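Subject: Re: [boateng-family] order of service and the notice for Uncle Kofi

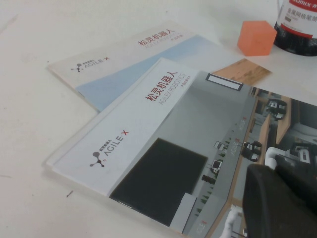 Two brochures on the white table

Hi all,

Lamisi Aidoo wrote:
> I've got the notice down to 300 words but the Vollport paper charges by
> the line after 18 lines, and we're at 22 or so. Can we lose the part
> about the bowling league? Also does anybody know what year he moved to
> Tullusel? Aunt Grace says July, but she can't give me a year.

Please don't lose the bowling league! He'd have given up his college before he gave up that. If something has to go, I'd take out the list of places he worked before the rail yard - most of us couldn't have named them anyway - and put "after several jobs in the city" instead. That should save you two lines at least.

On the year, I went through the box of letters last night and the earliest one with the Tullusel address has no date on it, only "Thursday's child is teething," so that would be me or my brother. I'd just write "as a young man" and let it go. Mom agrees.

A few things I noticed in your draft:

- he was 84, and the second paragraph still says 83
- "survived by his sister" should be sisters, plural, and Adwoa will notice
- I'd put the grandchildren in order of age, with the twins together

For the service, the church wants the program text by noon the day before. I asked them to print 120 and they said that's fine, but if we want color on the cover we have to pay for it ourselves. I'm happy to cover that. Does anyone have the picture of him in the brown hat, standing by the lake? I only have a tiny copy and it goes all fuzzy when I make it bigger.

Donations in place of flowers, yes. The library fund has around 1000 dollars in it already from the people at the yard, which made me cry in the parking lot.

Lamisi, thank you for doing this - I know it's a lot. Call me after six if it's easier to talk it over.

Love,
Esi

Contact list owner | Copyright remains with the authors of each message | Back to top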